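Mandirora Travelers' Board
Press and Official Delegations
Topic: Items missing from delegation hotels – who should pay?

OHamel_moderator
Members have asked for the board's position on the Prilholm matter. Following the trade delegation's stay at the Cordier hotel, the management reported 44 pieces of tableware missing and sent one invoice for 383 dollars to the press office. The press office divided the sum equally among all accredited reporters. Please confine replies to the question of liability.
Odette Hamel, Moderator

deskeditor_north
I must object to the equal division. Two reporters left before the Saturday dinner and were billed all the same. A charge of this kind requires evidence against a named person.

Trirnix
With respect to the previous member, the accreditation form is clear. Clause 2 makes the group jointly responsible for loss or damage at any official function. Every reporter signed it. 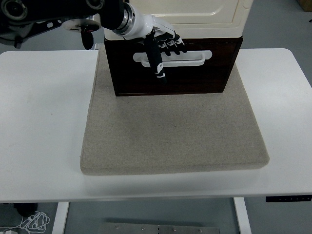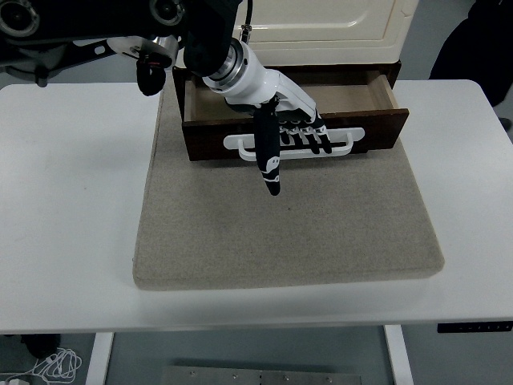 The clause has been in the form for years and was never challenged when it covered broken glasses. I see no reason to read it differently when the item is a fork.

deskeditor_north
Breakage at a table is one matter and theft is another. A reporter who pays the invoice may be taken to have admitted something. I have advised my own staff to withhold payment until the hotel provides its records.

gallery_pass
The Cordier allows up to 200 guests in that dining room, and the delegation did not fill it. Were the other guests asked? The notice we received does not say.

Trirnix
The room was reserved for the delegation that evening. I accept, however, that the hotel should state when the pieces were last counted.

OHamel_moderator
The board will write to the press office to request the hotel's count and a copy of the signed forms. Members who have already paid should keep their receipts. Posts naming individual reporters will be removed – two have been removed this morning.

gallery_pass
Will the reply from the press office be posted in full?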